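Skin & Beauty | Features

The Brow Room That Moved Into a Bank

Four treatment chairs, one old vault, and a waiting list that runs into August. That's Picard in Rosley these days, and if you walked in off the street you'd take a second to work out where the tellers went.

Solange Leclerc signed the lease on the old bank building in winter. No heat for the first two weeks. She did brows in a coat. Clients came anyway, some of them in hats, which isn't ideal when you're getting your brows done.

The business is semi-permanent makeup. Brows mostly, some lip blush, a little eyeliner for people who can hold still. She started out in the back of a hair salon across the river, paying by the day, carrying her whole setup in a tackle box. Pigments, calipers, numbing cream, a lamp with a clamp that never held.

The move was about space. Also parking. Also the salon was switching over to extensions full time and wanted the corner back.

First appointment is two hours, and most of that is drawing. She maps the brow in pencil, wipes it off, maps it again. Client looks in the mirror, says fine, Leclerc says look again. Only then the needle. Brow work is $507 with the touch-up included, a patch test is $44 and comes off the bill if you book. She gets emails about the price. She answers them all, usually late at night, usually short.
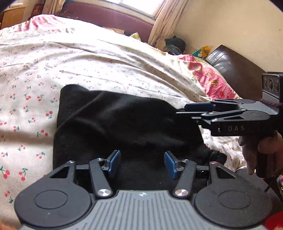 Přemysl Šimek would have paid double. He lost most of his eyebrows in his thirties and had been filling them in with a pencil every morning before work, he said, and in summer they'd be gone by lunch. He put off booking for a year. Thought he'd be the only man in the chair. He says the man ahead of him was reading the fishing report.

Men are still the smaller part of the book but it's growing. So are the cover-ups. Old brow tattoos from years back, gone blue or a sort of salmon pink, and people want them gone or at least brown again. Leclerc takes some and turns away plenty. If there's too much old ink under the skin she sends them for laser first and tells them to come back when its faded. Not a popular answer. Two people have walked out on it.

Healing is the other hard conversation. Day one they look great. By day four they're too dark and everybody panics. Then flaking, then they seem to vanish, then the color comes back up over a month or so. She hands out a printed sheet. People lose the sheet. She's thinking about a fridge magnet.

The vault is where she keeps the pigments now. Cool in there, steady temperature, door propped open with a brick becuase the landlord doesn't have the combination. Shelf of little bottles, mostly Jirnetti, a few Jikau for the cooler browns. She's tried others. She has opinions about the others and asked for them not to be printed.

Next up, a second artist. She's interviewed a few, hired none. Good hands are easy enough to find, she says, but she wants someone who'll tell a client no. Until then it's her, six days a week, Sundays off, phone in a drawer.

Picard is on the main street in Rosley, by appointment only. Patch tests are Tuesdays. Ring the side bell, the front doors stick.

Filed under: Beauty, Local Business, Brows
129 shares | 4 comments
Contact us | Advertise | Privacy | Back to top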